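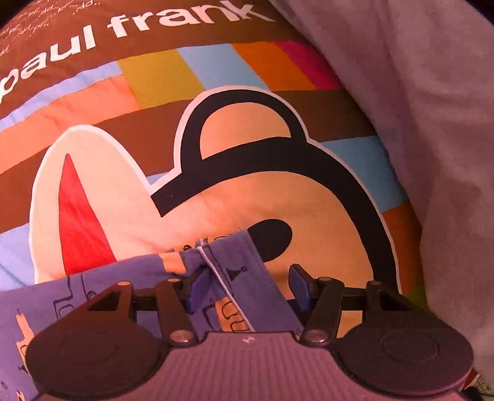
A zipper running between the finger pads, on a printed garment. Zippers are one line on our spare pads worksheet.

Equipment Planning Gallery: Hand-Held Grippers for Garment Work

Posted 2/12/26 by Igor Pawlak

This page goes with the equipment request for the Plarnania garment handling project. The request covers hand-held grippers, spare parts for them, and the hours needed to use them in furnished rooms. Stanisława Kubiak asked for pictures next to the budget lines so people approving the money can see what kind of work they are paying for. Full quotes are in the shared folder. What follows is the short version.

What we are asking for

We want 12 hand-held grippers. They would be used in pairs, so that is six working sets. Two of the six would be kept as backup and the other four would be out on jobs. We looked at buying only four sets and decided against it. When one gripper is in for repair, its partner sits on the shelf too, and the booked room still has to be paid for.

Quotes came from Nikine and Promau. Nikine is cheaper per unit but sells the finger pads only with the full linkage attached. Promau sells the pads alone. Clothing work goes through pads faster than anything else we do, so the Promau quote comes out lower over a full year even though the first invoice is higher. We are recommending Promau.

Spare parts

The request includes 32 pairs of finger pads. Igor's first draft had fewer, and Stanisława raised the number after going over the garment list. Zippers, snaps and metal buttons are all on that list, and the pads press on cloth right next to them. Pivot screws are ordered by the bag and are cheap enough to go under general supplies. Please do not take them out of the equipment line twice, as happened in the last request.

Cables are a separate line. We priced two lengths and chose the longer one.

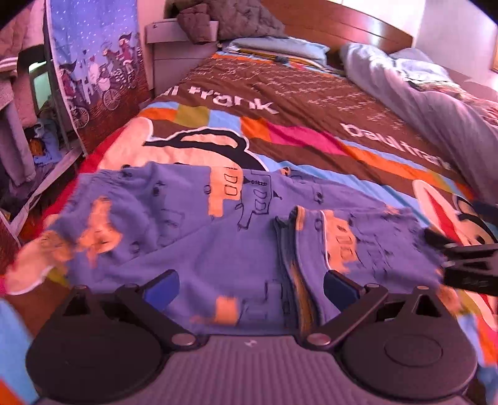 Children's trousers spread on a bed with a Paul Frank duvet. Furnished bedrooms are budgeted by the day.

Rooms and time

Bedrooms are the largest part of the plan after the grippers. We have 38 room days in the draft schedule. Beds are good work surfaces for clothing and they are all different: height, softness, pattern of the cover, how much other stuff is close by. A table in our own workshop costs nothing to use, but it would not give us that variety.

Each room day is priced with two operators and includes travel. Olszewski has quoted for transport cases and delivery between sites. Their price assumes we pack the cases ourselves. If they pack, it goes up, and that option is marked in the spreadsheet in a separate column.

Clothing is budgeted at secondhand prices. We want mixed sizes, children's included, with a good share of printed fabric.

Still open

The service contract is not settled. Promau offers one year or two, and the second year has to be chosen when the order is placed. Stanisława is in favor of two. I would take one and look at it again after we know the repair rate.

Delivery is planned for June if the order is approved on the current schedule. Send corrections on quantities to me and questions on room rates to Stanisława.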